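오스트데일 봉제완구 분류 작업, 10월까지 진행

2021/07/16

오스트데일(Ostdale) 자료실은 봉제완구 소장품의 분류 및 재포장 작업을 시작했다고 밝혔다. 대상은 약 2000점이며, 가장 오래된 품목은 1922년 제작품이다. 작업은 흰색 상판 테이블에서 이루어지며, 품목은 형태와 표면 소재에 따라 나뉜 뒤 남색 플라스틱 상자에 담긴다. 보관 상자는 이타르(Itard) 규격을 따르고, 한 상자에 넣는 수량은 최대 5점으로 제한된다. 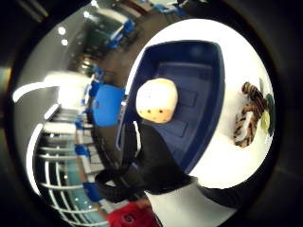 분류 기준

1차 기준은 외형이다. 동물형, 채소형, 원통형 및 블록형은 각각 별도 코드로 등록된다. 줄무늬 원단은 무늬 방향과 색상을 함께 기재한다. 동물형은 머리 부분의 점과 반점 위치를 확인해 기존 대장과 대조한다. 흰색 바탕에 갈색 반점이 있는 경우 반점의 위치와 농담을 별도 항목에 적는다.

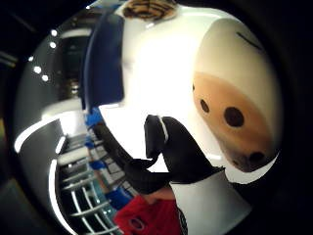

대조가 끝난 품목은 라벨 상태를 점검한다. 제품에 달린 천 라벨은 제거하지 않으며, 글자가 판독되지 않으면 '미상'으로 처리한다. 목록 관리에는 스켈라리(Skelari) 양식이 쓰인다. 세탁은 이번 작업 범위에 포함되지 않는다.

작업을 총괄하는 가타야마 소타(Sota Katayama)는 "눌림 변형을 줄이려면 상자 안에서 품목을 2단으로 쌓지 않아야 한다"며 "니트 질감의 품목은 돌기가 눌리지 않도록 위쪽에 여유를 둔다"고 설명했다.

분류를 마친 상자는 사마라쿤(Samarakoon) 보관동으로 옮겨진다. 이관 완료 시점은 10월로 잡혀 있으며, 품목별 목록은 이관 후 열람실에 비치된다.
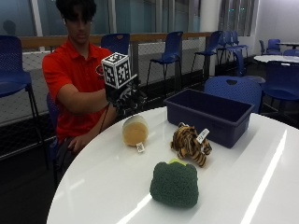 테이블 위의 호랑이, 브로콜리, 원통형 봉제완구와 남색 상자.

열람 신청 절차는 목록 비치 시점에 별도로 공지된다.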